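Print this thread | E-mail this thread

Back-of-house automation: what's it doing to your crew?

Started by foldedcorner, January

foldedcorner wrote:
Okay so I've been lurking here forever and finally have something to post. I do housekeeping for Gadholm, the company that looks after furnished rentals (the long-stay kind, where people move in with their whole lives and you work around them). Last fall management signed with Grurnov for a bed-and-linen system. The plan is that robots at our central laundry do the sorting and folding first, and then at some point something on wheels comes along and strips and makes beds in the units. The laundry part is already running. The bed part is in what they call the learning phase, and that's us! A few of us get extra hours doing ordinary bedroom work with hand-held grippers instead of our hands.

So what's changed for me so far: I do fewer rooms in a day, I get paid a bit more, and my wrists hurt in a totally different place. Squeezing a gripper a couple thousand times is not the same as snapping a sheet.
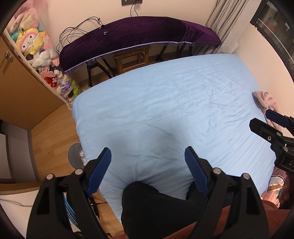 The thing I keep noticing is how much of my job is stuff I never thought of as a step. You smooth a fitted sheet and you're also feeling for the elastic, and you've already decided what to do with the towel before you pick it up. With the gripper you have to do it all slow and on purpose. Towels are the worst by the way. A towel has no idea what shape it is. And bedrooms people really live in are nothing like the practice room at the office, which has one bed, one chair and a lamp. Real ones have stuffed animals and fans and cables and somebody's piano or whatever, and you're not supposed to bump any of it.

Anyway I'm curious how it went at other places, mainly what happened to the people once the machines were past the learning part.

tallcart70 wrote:
Went through this at Hatlow, on the laundry side, two years ago. We had 5 people on the folding tables. Now there's two, plus a guy who mostly clears jams. Nobody got walked out, they moved folks to receiving and one retired. But those table jobs don't exist anymore and they were good jobs if your knees were bad. You could sit! Receiving you can't sit.

So take the extra hours, sure, but get it in writing where you land afterward.

mopandglow wrote:
I'm going to disagree a little. We've had the folding machines at my place since before I started and I wouldn't go back for anything. My mom did hotel laundry by hand and she can't lift her arm past her shoulder now. The boring part went away and the rest of the job got more interesting, in my opinion. I do inspections and mending, and I got trained on the stain station. I know that isn't everybody's story.

foldedcorner wrote:
mopandglow, did your pay go up with the inspections, or was it just a new list of things to do for the same money? Not being snotty, that's my actual question for my supervisor next week and I'd love to have a number in my pocket.

mopandglow wrote:
Seventy cents an hour. So yes, but don't go shopping.

tallcart70 wrote:
lol. There it is.

dabbas_nights wrote:
Night shift at Dabbas here, we do uniforms and flat linen. I did the gripper thing too for a couple of months, and what bugged me was the quota. They wanted a certain number of good runs per shift, and if you fumbled a pillowcase and fixed it, the lead would toss that one. I told her the fixing is the job! Half of what I do all night is fixing. She did take it up the line and by the end they were keeping them.

The other thing is they put up a board with everyone's totals. I had 1093 when I quit looking at it and the top person had over 2000, and it made people weird with each other. If Gadholm tries a board, say something early.

foldedcorner wrote:
No board yet. Ours just says "take your time," but then the schedule doesn't give you time, so you know how that goes. I'm glad you said that about the fumbles. I've been starting over whenever I mess up a corner and I'm going to ask if I should just keep going.

And the wrist thing, did you get that? It's the base of my thumb mostly.

dabbas_nights wrote:
Yep, same spot. Switch hands before it hurts, not after. And ask for a lighter spring, ours had two kinds and the stiff one was what everybody got handed by default.

mopandglow wrote:
Also report it now even if it's small. I waited with my elbow and then had to argue about when it started.

tallcart70 wrote:
Seconding that one. Mopandglow and I finally agree on something.

For what it's worth, I don't think a bed robot shows up in lived-in apartments for a good long while. Our folder still chokes on anything with a drawstring. I'd worry more about them cutting your minutes per room because "the laundry's automated now." They did that to us the same month it went in.

foldedcorner wrote:
Ugh, they've already hinted at it. The linens come back folded so we supposedly save time on each unit, except I still refold the fitted ones half the time because they come out like a lumpy burrito. I'm going to start writing down how long that takes me. Meeting's at 9:30, I'll come back and post what they say about pay and the springs.

Print this thread | E-mail this thread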